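The Sorting Table
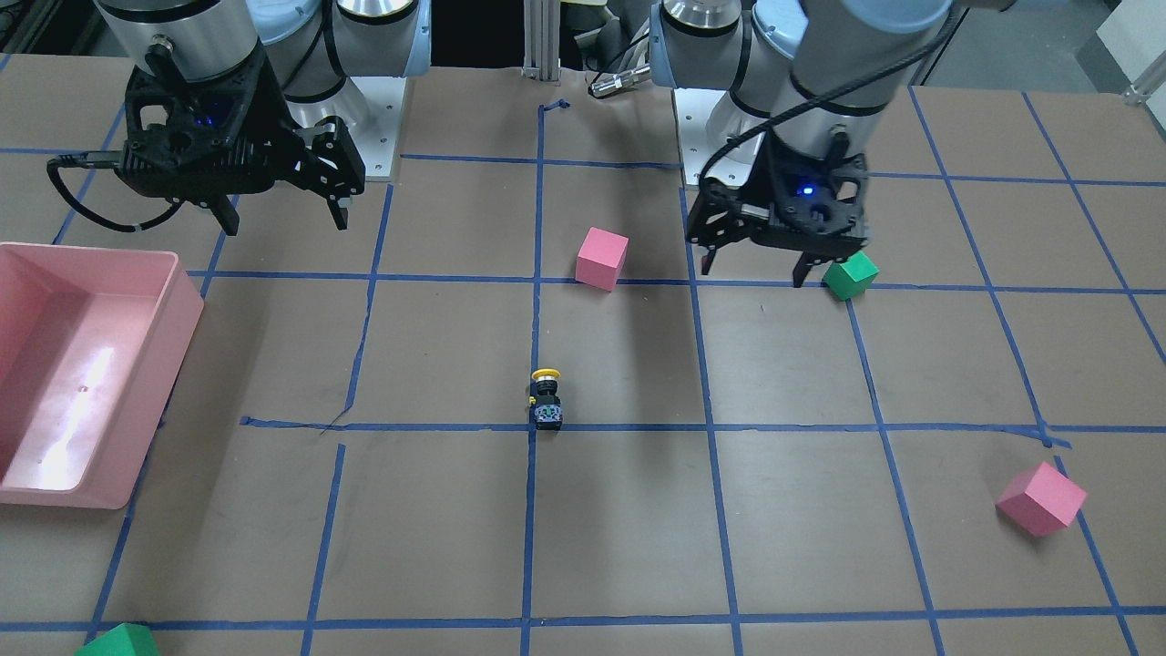

Photo: Maksymiv / Flaltora, Jun 29, 2023

I had sorted packing foam at the Flaltirthorpe works for longer than I care to say when they moved me to the practice table, which was brown paper and blue tape and two arms that had never met a cube before July.

My job was to set things out for them. A pink cube here, a green one there, the little yellow-topped button somewhere in the middle, and then I'd stand back with my tea and watch the fingers come down (so slowly, bless them!) over a bit of foam I could have binned without looking.

The girls from the Bradum line used to come by at break and ask whether I minded. I did, some days. I missed the chatter, and having sore hands to complain about on the bus. But at 65 you get fond of whatever you're teaching, and I caught myself saying "left a bit, love" to the one on the right, out loud, with the supervisor standing behind me.

He didn't laugh. He pulled up a stool and asked what I'd have done with the green one, and I told him, and he wrote it down, and then he asked me about the pink.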